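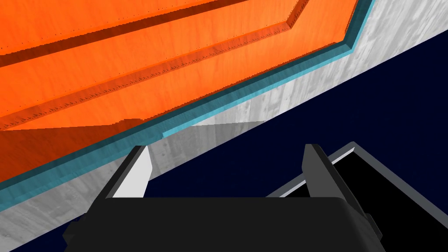
Orange wood grain, up close.

About Womstead

Womstead is a small school for people who want to taste, judge, serve or sell drinks properly. Mostly wine and cider, a fair bit of vermouth and sherry, whisky in the winter terms. Two teachers, one tasting room, one long list of things we still want to open.

Started by Mabli Parri after eleven years behind bars and then on the buying side for Hadmont, the merchant. She ran evening tastings for the staff there. Then for the staff's friends. Then people she'd never met were ringing up asking if there was a place left, so she handed in her notice and found a room.

Suha Chidiac joined in the second year. Trained as a chemist, grew up with arak on the table, had been writing a column on aniseed spirits for a trade paper which has since folded. She came to one class as a guest speaker and corrected Mabli twice on distillation. Hired by the end of the month.

What we teach

Three levels, plus the odds and ends.

First level – six evenings. How to taste, how to write it down, how to say what you mean without borrowing someone else's words. No spirits until week four. You'll go through 46 samples if you come to everything, so eat beforehand and book a taxi or get the bus.

Second level – ten evenings and one full Saturday-style long session (we move it about, check the calender). Regions, grapes, apples, grain. Stills and casks. Blind flights every week from week three. There is homework. Not much, but it's looked at.

Third level – by interview. For people working in the trade or about to. Buying, cellar work, writing lists that sell, costing by the glass, dealing with faults and with customers who think there's a fault. Ends with a written paper and a blind tasting of 20 glasses, marked by both of us separately and then argued over.

Odds and ends – vermouth night, cider in autumn, the aniseed evening (Suha's, always full), sherry with food. Also private classes for bar teams. We come to you if you've got a sink and enough glasses.

How we teach it

Small groups. Twelve is the most we'll seat, and we like ten better.

We pour modest measures and everybody gets a spittoon. Use it. The people who don't are the people whose notes stop making sense at half eight.

Everything is tasted blind first, including by whoever's teaching, if the other one can be there to bag the bottles. We get things wrong in front of you quite often. Mabli once called a Welsh perry as a Loire white and kept talking for a good five minutes before she looked. Suha is better at spirits than she is at wine and will tell you so.

No scores out of a hundred. We use a plain sheet – nose, palate, finish, would you buy it, what would you pay. The last two get the best conversations. The sheet's been redone four times and there's a fifth version on the way, with more room for handwriting.

Who comes

Bar staff, waiters, a good few retired people, shop owners, one or two home cider makers every term who ask excellent questions. Some come for a birthday present and then turn up again for level two. You don't need to know anything for the first level. You do need to be over 18, and we do check.

If you don't drink for any reason you can still come. There's a nose-only seat at half price on every first level course. It's been taken more often than we expected, and two people have gone right through to the third level that way with a bit of adjusting to the paper.

Where the bottles come from

We buy all of them. No producer pays to be poured here and nobody gets a class named after them. Samples sent in on spec go in the blind flights with everything else and might get slated. Gavalas, our importer for most of the Greek and Lebanese bottles, gives us trade price and that's the whole of the arrangement.

The reference shelf is up to 696 bottles now, a lot of them part full and under gas. Students on levels two and three can book an hour with it. Write down what you took and how much please. There's a book by the door.

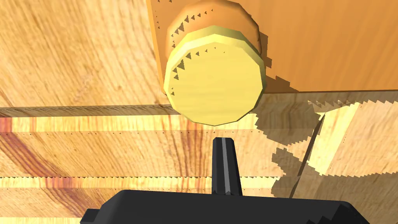 Fees and bursaries

Current fees are on the courses page, as they go up and down with what's being poured. First level deposit is £200, which comes off the total. Balance due a week before you start.

Two bursary places a term, one of them kept for someone working in hospitality on an hourly wage. Apply by email, a few lines will do. Tell us where you work and what you'd like to get out of it. No need for a reference. Deadline for the autumn term is the end of July.

Cancelling – full refund up to a fortnight before, after that we'll try and move you to another course. If we can fill your seat you get the money back anyway.

Booking and the rest of it

Booking runs through Zirnon, link at the top of every course page. If it throws an error, and it does when you use a gift voucher, just email and we'll put you in by hand.

Classes start at 6.45pm, doors from half six. Please don't wear perfume or aftershave. Step-free from the side entrance, tell us and one of us will meet you there. Water and plain bread on the tables, let us know about allergies.

Phones are quiet during teaching hours so email's quicker. Suha answers most mornings, Mabli answers late at night, spelling not guarenteed.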